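Asunto: Re: [mantenimiento-mesas] Acabado mate en tableros marrones: limpieza y marcas de roce

Última actualización: julio

Respondo a la lista porque el mismo problema ha salido en Tredgate y en Bavstead.

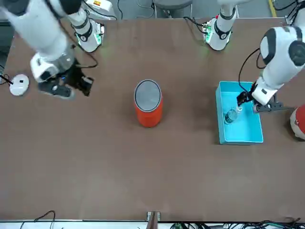

1. Mensaje anterior

Naheed Kakakhel escribió:

> Tenemos tableros grandes con acabado mate y aparecen zonas
> más claras dispersas. Con paño húmedo desaparecen unas horas
> y luego vuelven. El proveedor (Babaei) propone lijar y aplicar
> una capa nueva. ¿Alguien lo ha resuelto sin desmontar?
> Otra duda: ¿sirve la cera Bomia en este tipo de superficie?

2. Diagnóstico

Que la zona clara desaparezca con humedad y reaparezca al secar indica microarañazo en la capa superior, sin pérdida de color en el fondo. El agua rellena el surco y anula la dispersión de la luz. Si la zona siguiera clara en mojado, el daño habría llegado al soporte y Babaei tendría razón.

Conviene separar roce y residuo antes de tratar nada. Procedimiento:

- Jabón neutro diluido al 4 %, paño de microfibra, sin presión.
- Aclarado con agua y secado inmediato.
- Inspección con luz rasante pasadas 9 horas.

Lo que se haya ido era residuo. En Tredgate revisamos 58 tableros con este método y en 14 quedó marca de roce real; el resto era película de limpiador mal aclarado.

3. Cera Bomia

No la recomiendo en mate. Rellena el surco, pero sube el brillo local y deja un cerco visible desde cualquier ángulo bajo. Retirarla exige disolvente, con riesgo de ablandar el barniz. En satinado no he visto problemas.

4. Reparación

Para roce superficial, barniz mate al agua muy diluido, aplicado a muñequilla sobre el paño completo del tablero. Los retoques parciales se notan siempre. El tablero puede quedar fuera de servicio hasta cuatro días, según temperatura del local. No hace falta desmontar si se protege el canto.

El lijado lo dejaría para los casos con daño en el soporte. Naheed, si puedes, indica grano y tipo de barniz que ofrece Babaei, y si en Bavstead siguen usando limpiador con amoníaco. Eso último hay que suspenderlo antes de reparar.

Saludos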